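Gutora hand-held gripper kit, 4 posts plus one on the way. We've had it on loan from Didden for two weeks and I said I'd write up how it handles. No payment, and it goes back on Thursday.

1/
What you get: the gripper tool itself, a charger, a spare pair of finger pads, a short cable and access to the Zitura software for a year. You hold it, squeeze the trigger and do the job by hand while it records. The recordings then go towards training an arm to do the same job.

Setup took me a morning, most of it spent on the Zitura account. The printed guide is thin. The online one is better but you have to be logged in to read it, and I wasn't yet.

2/
Handling. It's heavier at the front than I expected. My wrist was tired after an hour, less so by the second week. The trigger is smooth and has a decent amount of travel, so you can close slowly on something light.

Anyone with small hands should try one first. A colleague could only just reach the trigger and gave up after three goes.

3/
Pads. These matter more than anything on the spec sheet. The black ones fitted as standard grip well on cups, boxes and bottles. Thin flat things are harder. You need to come in low and square, and if you're tilted even slightly the item slides round as you close.

Our test jobs have been clearing and sorting on a tabletop, so flat handles come up a lot. I got better at them with practice. I'd still like a narrower pad as an option. Deák sell one that is meant to fit, but I haven't had it here to try.

The mint-green handles, with the stand base further back:
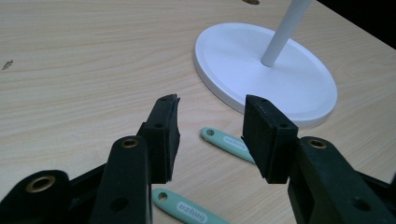
4/
Software. Zitura does what it says. Each take uploads by itself and you can trim the start and end in the browser. Deleting a bad take needs two clicks and a page reload, and that gets old when you're doing a lot of them.

Labels are typed by hand. There is no way to copy them from one take to the next - I asked support and they said it's on the list for November. They did reply the same day, to be fair.

Would I buy it? For a small team doing tabletop work, yes, if the price stays where Didden quoted us. For anything with heavy items, or long shifts by one person, I'd look for something lighter.

Battery post to follow, I want one more full run on it before it goes back.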